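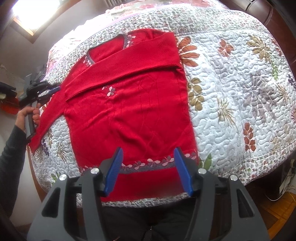 Can a school robotics club get through a semester of folding practice on the Plarklow hand gripper kit? Mostly, if you order spare finger pads up front and don't expect much from the manual.

Search this site Search Go

September
By Itzel Espinoza

Quick one, club meets at 4 and I still have to charge everything. We bought the Plarklow kit for our student project, which is teaching a folding routine from human demos. Students hold the grippers, fold clothes, the software saves it all, then we try to train something on it. Paid $89 per kit out of the club budget. Got 2 kits, one for each hand basically.

What you get: the gripper body, linkages, pins, finger pads, camera mount, a bag of screws, a little hex key that rounded off on the first night. Buy a real hex key. Camera not included, and the product page is pretty sneaky about that.

Build time. Box says 30 minutes. Ha. My first one took a whole club meeting plus snack break. Second went way faster, mostly from knowing that step six in the booklet has the linkage arms swapped left for right. If your jaws open lopsided, that's why. Take the pins out and flip them. Tiburcio Valdovinos, our advisor, wrote the fix on a sticky note and it now lives inside the lid.

Grip. Good on knits. Really good on sweaters, the ribbing gives the pads something to bite. Sleeves are the easy part, pinch near the cuff, swing it over the chest, let go. Bodies are harder. You want both hands closing on the hem at the same moment and new kids never do, one side lifts early and the whole thing slides. Thin t-shirts are a pain, you grab two layers when you wanted one. Silky stuff, forget it. Towels great.

Work on a soft surface. We started on the shop tables and the pads just skated along the hard top and never got under the edge of anything. On a bed or a folded blanket you can press down a bit and scoop. Huge difference, should be on page one of the booklet.

Handle. Fine for me, too fat for our smaller seventh graders. They hold it with both hands, kind of defeats the point. Wrist gets tired. We swap after every few folds and log who did which ones, becuase a tired folder makes sloppy demos and you want to be able to toss those later.

Pads. This is my main gripe. They wear. The ridges go smooth, then shirts start slipping and the kids blame themselves. Replacements come only from Plarklow and shipping was slow. We tried cutting our own from a yoga mat, worked okay for a week, then the glue let go in the middle of a pair of jeans.

Software. The recorder that comes with it is called Vatex. Does the job. Start, stop, name the clip, done. It does not warn you when the card is full!! We lost an entire afternoon of pants that way. Check the card. Export is one big folder with names like clip_final_2, so make a naming rule before you have a pile of them. Ours is initials, garment, try number.

Compared to the Plalov set we borrowed from the high school: Plalov is lighter, nicer trigger, costs a lot more, and the jaws don't open wide enough for a thick hem. For clothes I'd take the Plarklow. For blocks and cups and small parts, the Plalov, easy.

Support. Emailed twice. One reply, polite, told me to re-read step six. Sigh. The user forum was more help, somebody there had already posted corrected drawings for the linkages.

Would I buy again? Yeah, for a club on our kind of money. Four stars if the pads lasted, three as is. Kids like it, even the ones who signed up to drive things into walls and were grumpy about doing laundry. Next up is pillowcases, then fitted sheets if Tiburcio gets his way. I voted no on the sheets.

Oh and label your left and right units with tape before anyone starts. They look the same in the bin and the calibration isnt.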